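jekier-align — README and data card

Status: usable, with complaints. Maintainer: Evie Staniforth. Last full edit 15th September.

What this package does

jekier-align takes raw recordings from two hand-held grippers and one head camera and turns them into a single set of time-matched episodes that a policy can be trained on. It does three jobs. It lines up the clocks. It works out where each gripper was, in a shared table frame, for as long as the tracker can be believed. It writes the lot out in the Zolalel episode format, with a quality flag on every step.

It does not train anything. It does not tell you whether your data is any good. Several people have read the quality flag as a verdict on the demonstration, so please see "What the flag means" before you filter on it.

Why another one of these

We already had Varela, which does the same job on paper. Varela assumes that all the cameras start within a frame of one another and stay that way. Ours don't. Over a long session the head camera wanders away from the gripper cameras, and Varela's answer was to trim the ends and say nothing. Trevor Lambert spent most of February chasing a policy that closed its fingers a beat too early, and the fault was in the timestamps all along. The training code was fine. So was the network, as far as anyone could tell, though that is a weaker claim than it sounds.

The sample set

A small sample set comes with the package so that you can check your install against known output. It is called slides-shelf: a pair of pink foam slide sandals, handled with both grippers over a small white unit on a table. Both sandals are moved in the same episode, one gripper to each, and this is the part that breaks most alignment tools. If the left and right streams disagree in time, the two sandals appear to move apart or together when they did neither.
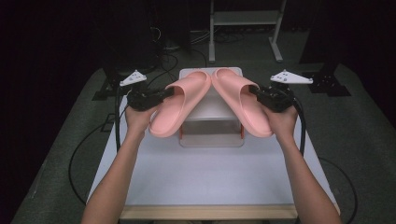
Two-handed work is also where I trust our own numbers least. Each gripper pose is estimated separately and the two estimates are then placed in the table frame. The error between the hands is therefore the sum of two errors, and the per-gripper figure printed by the report tool will look better than anything your policy experiences. There is a separate column for hand-to-hand error. It is off by default because it upset people. Turn it on with --pair-error and leave it on.

Each episode has the following streams:

head/rgb — colour video from the head camera
left/rgb and right/rgb — colour video from the gripper cameras
left/pose and right/pose — position and rotation in the table frame
left/width and right/width — finger opening, in millimetres
flags — one integer per step, see further on
notes — free text, often blank

There is no depth. There is no force or touch either, and no amount of asking will make either of them appear. Finger width is the only stream that says anything about contact, and it says very little with soft objects. Foam gives when it is squeezed, so the width goes on shrinking after the fingers have met the sandal. Code that looks for "width stopped changing" to find the moment of grasp will be late. We know because ours did exactly that until version 2.

Running it

jekier-align init path/to/session
jekier-align clocks path/to/session
jekier-align poses path/to/session --table-frame auto
jekier-align export path/to/session --format zolalel

Run them in that order. The export step will refuse to go ahead if clocks has not been run, but it will not notice if you ran clocks, swapped a video file and then ran poses. Ebuka Haruna has an open branch that hashes the inputs. Until it lands, delete the cache folder whenever you touch the raw files.

The auto setting for the table frame looks for the largest flat surface in the head view. On a white table with a white object on it, this is a gamble. If the reported frame is tilted by more than a couple of degrees, set it by hand with jekier-align pick and click on three corners.

What the flag means

0 — pose and timing both within limits
1 — timing repaired, pose within limits
2 — pose filled in by interpolation
3 — pose missing

That is everything it means. A step flagged 0 can be in the middle of a fumbled grasp. A step flagged 2 can belong to the cleanest demonstration in the set. Natalie Wainwright filtered an entire batch down to zeros only and got a worse policy. My reading is that interpolated steps cluster where the grippers are close to the object, so she had thrown away most of the useful part. I can't prove it. She ran it once, with one seed, and I would want to see it a few more times before putting it on a slide.

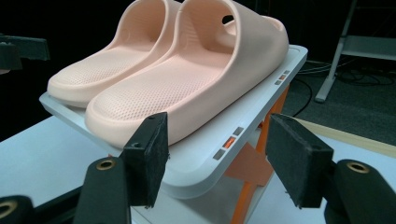 Tracking from the gripper cameras depends on having fixed things in view, and close to the object there is not much left to hold on to. The fingers take up a good share of the image and they never move relative to the camera. A feature tracker will cheerfully lock on to them and report that the gripper has stopped dead. We mask them out. The masks are in config/masks and are specific to our fingers, so make your own if you have changed the pads. The draw-mask tool is crude but it works.

Dark backgrounds make this worse. Where the picture behind the object is close to black, the tracker relies on the table and whatever stands on it, and when the sandals cover those it has nothing. The default feature limit of 400 per image sounds generous until you see how many of them sit on the object being moved. Those are dropped by the motion check, or should be. The check assumes that most of the picture is still, and in a close view of something large and moving that is plainly false.

Known problems

Left and right swap. If the session file lists the grippers in the wrong order, every stage will run happily and you will get a mirror-image dataset. There is no check. Watch one episode all the way through before you export the rest.

Other gripper in view. One gripper can turn up in the other's camera. The mask does not cover it because it moves about. The motion check catches it when it is moving and misses it when it is being held still, and then the pose gets dragged towards it. The effect is small in most of our sessions. I have seen one where it was not small.

Textured insoles. The fine pattern on the footbeds produces a lot of features that look alike, and matches jump from one row to the next. Raising --match-ratio helps a bit. Adding blur helps more and costs you accuracy everywhere else.

Cables. A cable lying on the floor counts as background until it shifts. We have not tried to deal with this.

Bornidby export. It exists, it passes its tests, and I would not use it. The tests were written from the converter's own output.

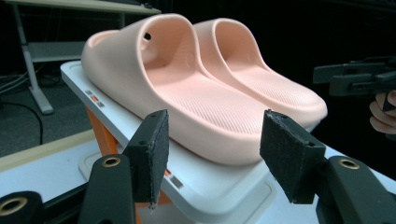
Long sessions. Clock repair fits a straight line through the drift. Past 15 minutes the drift is no longer straight on our cameras, and the error at the ends grows. Split the recording first. There is a flag called --piecewise that claims to handle this for you; it puts a small jump at each join, and I have yet to meet a policy that enjoys small jumps.

How far to believe the results

We report that policies trained on aligned data do better than policies trained on Varela's output for the same recordings. That has held up in every comparison we have run, and we have run 7. All of them used one table, one pair of grippers and objects of much the same sort. The people giving the demonstrations also knew the rig well by then and had learnt to move in ways the tracker likes. A newcomer's recordings come out with more 2s and 3s.

Wulan Wuisan has asked more than once why we don't publish a success rate in this file. The reason is that I don't think we have one worth quoting. We have numbers for a pair of pink sandals in a darkened room. If somebody runs the same recipe on a different rig and gets a similar gap over Varela, I will add both sets of figures here with the conditions attached.

Please don't use slides-shelf as a benchmark. It is there to test an install. A policy trained on it will learn about these sandals on this table, and it may well learn the edge of the table better than it learns the sandals. Ebuka tried masking out everything except the sandals and the fingers, and performance dropped by roughly a third, which tells you where some of the skill was coming from.

Checking your install

jekier-align verify slides-shelf

You should get a line for each episode ending in "match". Small differences in the last decimal place of the rotations are expected between machines and are ignored. If the clocks stage matches and the poses stage doesn't, look at your video decoder first. Two decoders we tried return a different first frame from the same file, and neither of them admits to it.

Changes since the last release

Finger contact is now found from the slope of the width, with a threshold you have to set yourself. No default is given, on purpose.
--pair-error added.
The report tool no longer prints a green tick.
The smoothing option has been removed. It made the plots look lovely and moved the grasp point.

Reporting a fault

Send the session file, the clocks report and the version number. Recordings are welcome but large, so ask first. "Poses look wrong" will be closed. "Right pose jumps when the left gripper is in view" will be looked at, probably by Trevor.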